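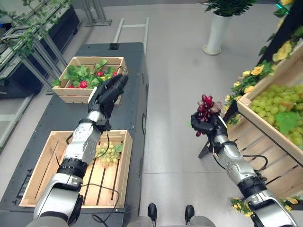 The grapes were Liudmyla Nazarenko's idea. Her robot had spent most of the spring picking up foam blocks, and she was tired of foam blocks.

"A block is the same every time," she says. "You can tune a hand until it picks up a block perfectly and you have learned very little. Fruit is a different job."

Nazarenko rents a bench at Kotport, a shared workshop in a former boat store, where members pay by the month and sweep up after themselves. She repairs sewing machines for a living. The robot takes her evenings and most Saturdays. It has two arms, each ending in a black jointed hand, and the task she has set it is to move fruit and vegetables between wooden crates without bruising them.

The arms came second-hand and in poor order. One had a seized wrist, and the pair arrived with a single control box between them. She stripped both down to the joints, cleaned them and replaced the worn bearings. The wiring took longest. The original cables were too short for the reach she wanted, so she made up new ones and left enough slack for the wrists to turn fully. The slack brought its own trouble, as a loose cable will catch on anything with a corner. She is still moving the clips.

The small parts are printed at the workshop. She went through three plastics before settling on one sold by Plastmont, which was stiff enough for the brackets and didn't crack when she drove screws into it. Failed prints go into a bin under the bench. She says she has used 476 pieces of one sort or another, counting the failures, and has a notebook listing them.

Grip is set in software. Each finger closes until the motor current rises past a limit, then holds. For foam, the limit hardly mattered. For a bunch of grapes it has to be low, and different again for a radish, which is hard and slippery and tends to shoot out sideways. Nazarenko keeps a separate setting for each and chooses between them by hand at the start of a run. She would like the robot to choose for itself, but has not started on that part.

Another member, who goes by Nedeljković on the workshop's message board, wrote the program that plans the arm movements. The first version was safe and very slow. A single bunch took nearly 200 seconds to go from one crate to the next. It now takes 30, and neither of them wants it much faster while people are standing close by.

The stop button is on a long lead and someone holds it whenever the motors are on. That is a house rule at Kotport and applies equally to the lathe.

Nazarenko plans to show the robot at the workshop's open evening in July, under the name Mudesine. Before then she wants to replace the left thumb motor, which has begun to click, and to get through 5 full crates in a row without a dropped bunch. Her best so far is two.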